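Gustus tabletop cover, long-term review

I've had the Gustus cover on our robot table since April, and a few of you asked after my last post if it was worth the money, so let's get into it. Short version: yes, mostly, with one gripe that still bugs me every time I wipe the thing down.

Some background for new readers. I share a workshop in Pondstead with Fadi Atallah, and our big build this year is a two-arm table rig that's supposed to handle ordinary kitchen stuff. Plates, vegetables, small appliances, that kind of thing. We started out on a bare tabletop and hated it. The glare was awful, the plates skated all over, and every time a gripper came down a little too low we got a horrible scraping noise (Fadi calls it "the dentist"). So I ordered the brown matte one, the biggest they sell, and paid extra for the wide cut.

What I like: the finish. It really is matte! Our overhead lights used to throw big white blobs on the surface that confused the vision code, and that problem pretty much went away. Light-colored plates stand out nicely against the brown, too, and a plate stays put when a finger bumps the rim. We've run around 3000 pick attempts on it and I can't find one tear. There are a few scuffs over by the left arm, where I had the table height wrong for a whole evening. My fault.

Now the gripe, and it's the wrinkles. It ships folded, and those folds do not want to leave. I tried leaving it in the sun, I tried a warm iron through a towel, I tried stacking my entire collection of Kassab manuals on it for 23 days. Better, but you'll still get faint lines and a soft fold or two near the edge. Clamping helps a lot. The stick-on strips in the box are junk, so throw those out and use a proper metal clamp.
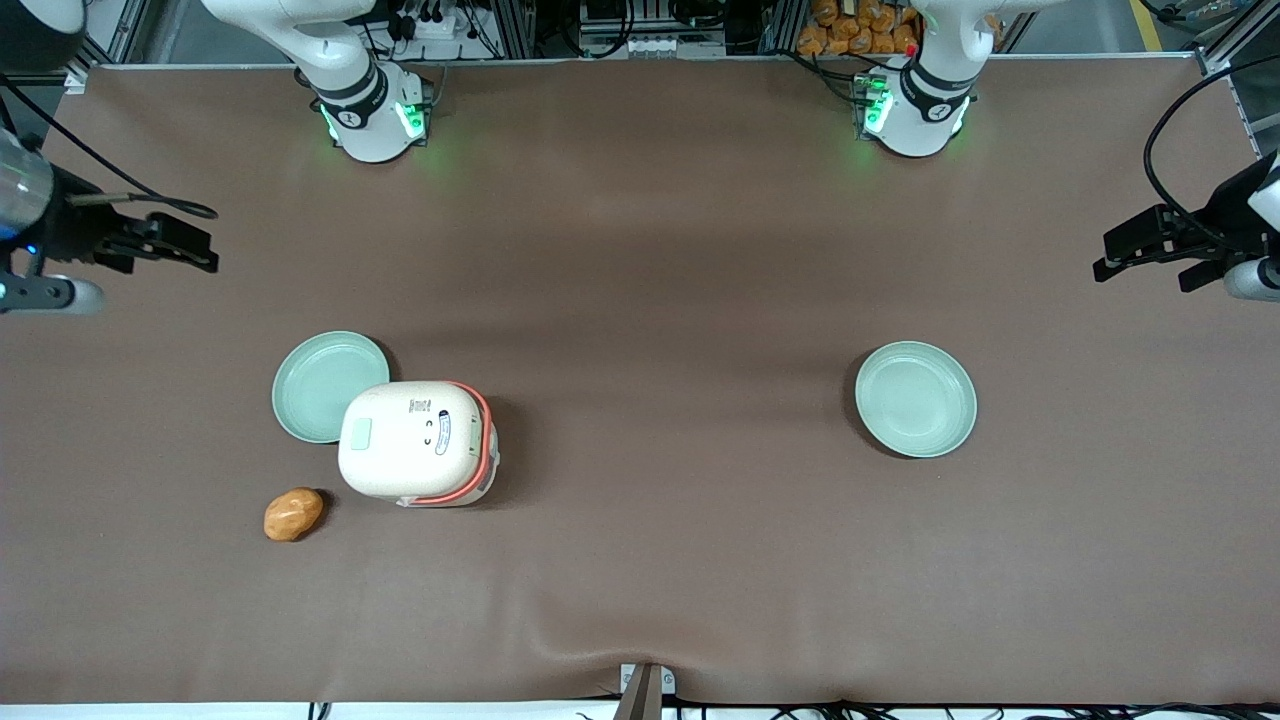
Does a fold matter for your build? Depends on what you're picking up. With a plate or a rice cooker I've never had a problem. Small round things are another story, and a potato set down right on a ridge will wander off on you. I ended up keeping our drop spots a good 20 centimeters in from the front edge and haven't thought about it much since.

Cleaning is easy, just a damp cloth. Skip anything with alcohol in it, it left a shiny patch on my test scrap.

Would I buy it again? Yep, but I'd email first and ask if they'll ship it rolled. Vlasta Tomić left a comment on my last post saying they did that for her at no charge, and I'm more than a little jealous.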